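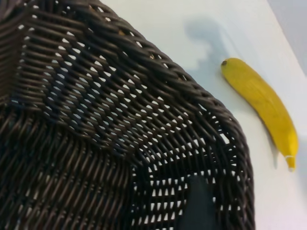 What the wicker did to our masks

We use cookies to remember your preferences and see which posts get read. Accept / Manage

Share 14 | Comments 6

I promised back in January that I'd write up the Jorkis results once the last runs were in, and then I got a cold and the heating in the Plosunville building went out and, well, here we are. If you've been waiting, thank you for being so patient with me!

Quick recap for anyone new. Jorkis is our attempt at teaching an arm to handle containers and the things that go in them, using demonstrations. The policy gets the wrist view and a fixed view, and it predicts a short stretch of motion. So far so ordinary. The part I care about, and the part I've been boring my friends with, is what happens when you hand the policy an object mask along with the picture. The hope was that a mask would help it ignore the table, the wall, the lighting and all those shadows that wander around when the arm moves.

We had 934 demonstrations to start with. I set 277 of them aside for validation and promised myself I would not peek, which I managed for almost two weeks. The masks came out of Sala, our little labeling tool, where you correct a few frames by hand and it fills in the rest. "A few" is me being kind to it. I corrected 2870 frames, most of them after dinner with the radio on, and I now have opinions about baskets that I didn't have a year ago.

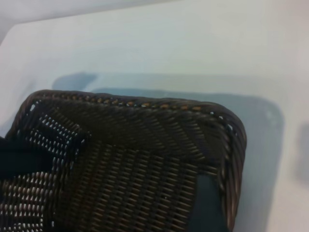

Masks are supposed to answer a simple question: is this pixel the object or isn't it? With a mug or a block, you hardly have to think. Wicker makes you decide all the time. Is a hole in the weave part of the basket? Up close like this you get the pale surface showing through in tiny slits on the left, a much denser weave in the middle, and a dark finger tucked inside the corner that's hard to tell from a shaded strand if you're tired. Sala's automatic fill would treat the open part as table on one frame and basket on the next, so the mask flickered, and the policy (quite reasonably!) took the flicker as information.

I went back and forth over this for ages. My first idea was to be strict and cut out every gap, so that the mask matched the strands and nothing else. It looked gorgeous on screen and was miserable to train on. The second idea, which I resisted out of pure stubbornness, was to fill the whole thing in with one smooth outline and let the gaps be basket. Sloppy masks, in other words.

The sloppy masks won. Over 181 trials per version on the arm, the filled outlines beat the strict ones clearly enough that I stopped arguing with myself, and they also beat having no mask at all, though by less than I'd hoped. I'm holding the full table for the paper so I don't have to correct it in two places.
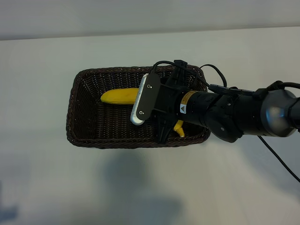 The thing that surprised me more was the split between cameras. I'd assumed the mask would matter most in the wrist view, where everything is huge and close and half hidden by fingers. When I took the wrist mask away and kept only the fixed one, I lost a little. When I did it the other way around, I lost a lot. My best guess is that the fixed view is where the policy works out which side of the rim it's on, and a clean outline makes that easy. Near the rim it seems happy to go by texture. I haven't tested that guess properly, so please don't quote me on it!

I should mention Hadeletti too, our older baseline. It uses no masks and runs on a machine that sounds like a hair dryer, and it did better than I expected on the easy starts. On the hard ones, with the gripper coming in over a corner, it tended to stall. I still have a soft spot for it.
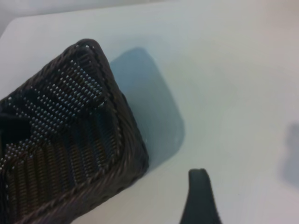

One reader wrote after my last post to ask whether we'd get the same benefit by simply blurring the wrist view a bit, which would smear the weave and the gaps together and save me all that labeling. It's a really good question and I've been chewing on it ever since. Blurring also softens the fingers, and I suspect the policy needs those edges when it's lining up on the rim. But I don't know! It's a cheap run, so it's next on the list, along with a basket in a lighter color and a wire one that I am already dreading.

If you have a favorite way of masking things with holes in them (nets, colanders, lawn chairs), the comments are open.

Related posts
Sala, six months in: what I'd change
Why our fixed camera moved again
Retiring Hadeletti, maybe
Notes on shadows and white tabletops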